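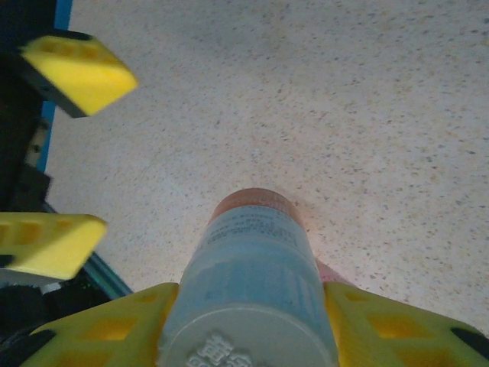 Slide 1: Wrist view, bottle held near its base, second gripper open on the left.

Teaching by hand, teaching by remote: notes from the bottle task
Speaker notes, Simin Kiani, Wulbridge
Jan 18, 2026

Slide 1. Opening

Leave the picture up while people sit down. Start when the door closes.

Thanks for coming. I work on demonstrations at Wulbridge. My job is to show robots how to do things, and to help other people show them. I'm going to talk about one task, two ways of teaching it, and what we changed along the way.

What you're looking at is what the wrist camera gets. The policy gets this view too, so I want you to get used to it. The bottle points away from you, cap at the far end, and the base is closest. Try reading the label. You can't, and the policy can't either. Keep that in mind for the part on camera views.

Slide 2. The task

The task is a handover. One arm picks up a bottle, the other arm takes it, and the second arm stands it in a tray. We call it the Drerby task because that was the name of the project folder, and it stuck.

It sounds easy. Two things make it hard. The first arm has to hold the bottle so there is room left for the second arm. And both arms have to agree on when to let go.

Point back to slide 1 if there are questions. The fingers are close to the base, so most of the length is free for the other hand. That is the grip we want people to teach.

Slide 3. Teaching by hand

By hand means you take hold of the arm and move it. The motors go slack enough to follow you, and we record the joints as you go.

Good points: people learn it fast. You feel contact directly. When the fingers touch the bottle, you know.

Bad points: with two arms you run out of hands. One person can guide both, but the motion gets jerky, and you end up leaning over the work. Your sleeves get into the camera views. We threw out 50 recordings in the first batch for that reason alone.

We tried two people, one per arm. Henrik Rieger and I did most of those. The handovers were smooth but we talked to each other the whole time, and the robot has no access to that. I would say "okay" and he would close his gripper. Nothing in the recorded data explains why he closed it at that moment.

Pause here. This is the point people usually ask about later.

Slide 4. Teaching by remote control

For remote sessions we use Renaud, which is our pair of leader arms. You hold a small arm in each hand and the large arms copy you. One operator does both sides. You watch the camera feeds on a screen.

Good points: no people in view, no talking, and both arms are driven by one head. The timing of the release is visible in the motion.

Bad points: you don't feel much. New operators squeeze too hard or close too early. It takes longer to get good. I needed 4 sessions before I would keep my own recordings, and I had done the hand-guided version for a long time by then.

Slide 5. Numbers

We kept 3367 demonstrations in total. Of those, 2000 came from remote control and the rest were guided by hand. Both sets are stored in Endier, our logging tool, with the operator and method marked on each one.

Don't read the table aloud. Give people a moment with it.

Slide 6. Camera views

Early on we let operators look straight at the arms during remote sessions. They did well, and the trained policy did badly. They were using things they could see and the cameras couldn't, mostly the depth between the bottle and the open gripper.

Now the operator gets the screen only. The success rate of the operators dropped for a while and then came back up. They started doing small useful things, like tilting the wrist so the far gripper came into view before the approach. The policy picked that up.

Go back to slide 1 here. Look along the left side. You get the two yellow fingers of the other arm, open, a little blurred, and a dark block of housing. That is all this camera offers about the arm that is going to take the bottle. If an operator can do the handover from views like this, the recording is worth keeping.

Slide 7. What we tell new operators

Hold the bottle near the base and leave the rest clear.
Bring the second gripper in already open.
Stop before the release. A short, visible stop is fine.
If you fumble, recover and keep recording. We want recoveries.
If you knock the bottle out of reach, end the recording and mark it.
Take a break when you notice you are rushing.

The fourth one took some convincing. People want to hand in clean runs. Show the recovery clip, the short one. Skip it if we are behind.

Slide 8. Mixing the two

We still use both. Hand guiding is how we introduce a new object, to find out which grips are possible. Then we switch to remote for the bulk of the recording. Training on the hand-guided set alone gave us late releases. Adding the remote set fixed most of that. I don't have a clean test of the order in which they should be mixed, so please don't quote me on it.

Slide 9. Next steps

Softer bottles, which bend when both grippers are on them. Some kind of force signal for the operator's hands. Henrik has a first version that buzzes on contact, and he can show it after the session.

Slide 10. Questions

Leave the contact slide up. If someone asks about sharing the data, the answer is later in January, hand-guided set first. Questions about the leader arm hardware go to Henrik.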